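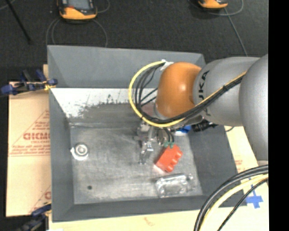
Watside Stockroom – Bin and Bench Area Walkthrough, October
Filled in by: Amarachi Amadi
Copy to: Cúc Đào, Stitville office

1. Bin set level and steady
OK. I gave it a good push from each corner, the way Cúc taught me, and it stayed where it was. Thank you to whoever got the shim back in after the last move.

2. Bin walls and rim
OK. I ran a gloved hand all the way around the rim and found no splits and nothing sharp. The sloping sides are holding up nicely for a bin that has had as much use as this one.

3. Bin floor
OK, with a comment. The gray floor is worn, as we all know, and I wrote the same thing last time. Wear by itself is fine. What I look for is a spot deep enough to catch a fingernail, and I didn't find one. Please keep wiping it down with a plain damp cloth and leave the gritty cleaner for the sink, where it belongs.

4. Loose items in bin
Comment. There was a clear or silvery plastic package down near a corner, right by the red-orange block with the notches along one side. Crinkly plastic is easy to overlook against a gray floor, so do take a second look into the corners before you call a bin empty. Items still being sorted can stay put, of course. Wrappers with nothing in them go in the trash by the door.

5. Cables and ties
OK for now. The black bundle is tied together over the gray link, and the yellow cable makes its wide loop outside of it. The strands do spread apart on the left side before they come together again, and I would love to see a second tie there when someone has a minute. Nnaji sent us a bag of ties and they are in drawer 7, behind the labels.

6. White tape
Needs attention. Tape is a perfectly good way to get through an afternoon, but it shouldn't be how we get through the winter. Please swap it for a proper clip at the next shutdown and write it in the book.

7. Area over the bin
Reminder more than a finding. Hands, sleeves and lanyards stay out of the bin until the arm is stopped and locked. I know everyone knows this, and I am going to keep saying it anyway – it costs me one breath.

8. Floor and walkway
Not OK when I arrived, OK when I left. Two flattened Prasari cartons were leaning by the bench and one had slid into the walkway. I moved both to recycling.

9. Lighting
OK. Bright enough to read a small label at the bottom of the bin without squinting, and my eyes are not what they were.

10. Hour meter
Reads 3,671. The cable check was due at 3,000 and I can't find a signature for it. Cúc, could you look in the Stitville binder before we do the whole thing over again? It may well have been filed with the spring sheets.

11. First aid box and eyewash
OK. Box is full, seal is good. Eyewash bottle is in date.

Result: pass, with items 5, 6 and 10 to follow up. Please have them closed by October 31 and initial next to each one.

Amarachi

Added by Cúc: Binder checked, no signature. I will do the cable check myself and put the clip on at the same time.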